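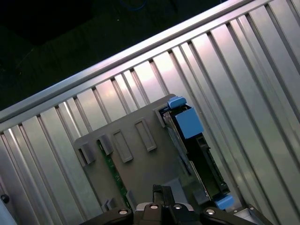
Grey plastic tray against the ribbed wall.

15 April 2026. Glue trials, batch 11. Gwawr's hide glue held to 900 on the pull rig, then let go with a noise that brought Chaltu in from the corridor. Mine reached 910, so I have been unbearable since lunch.

The Marciniak stuff is still tacky after 36 hours. The tin says overnight — whose night, it doesn't say.
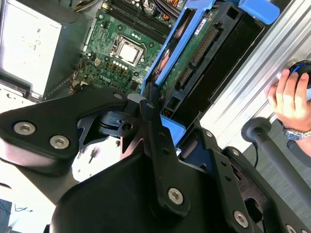 Tomorrow: same joints in beech, clamped properly this time, and the pot kept off the boil. Fulgencio wants his brush back. It is now part of joint four. Ask Catríona if Allorcombe will refund an opened tin.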